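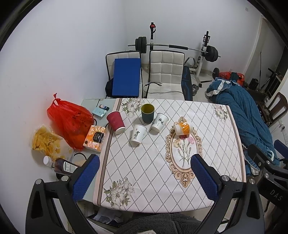

Search this site
Search

Recording a cup-stacking task with the hand-held gripper

This page covers one task from start to finish: picking up paper cups from a table and stacking them. You need the Canberg recorder app, a charged gripper and a few cups that don't match. Different colors make it easier to check the recordings later.

1. Scatter the cups. Lay a few on their sides and leave the others upright. Keep them all within arm's reach.

2. Open the app, start a new session and name it after the task. We use "cups_home" plus the date.

3. Hold the gripper over the near edge of the table, jaws open, and wait for the beep. Both finger pads should be in view.

4. Move to the first cup at a slow, even speed. Close on the wall of the cup, lift, and set it down where the stack will go. Cups on their sides need a turn of the wrist — practice this a few times before you record.

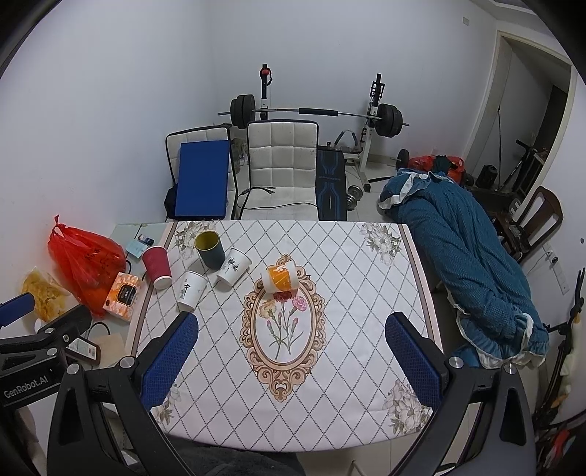
Cups spread toward one side of the table, gripper in view.

5. Stack the rest. If you drop one, keep recording and pick it up again. Fledent can learn from a recovery, but it can't use a clip that stops halfway.

6. Return to the start position and press stop.

Move the cups before each new take. We record 80 takes per table, then change rooms. Training starts to work well for us at 500 takes. Delete any take longer than 40 seconds.

Last updated 6 June 2026

Contact | © Sukura | Back to top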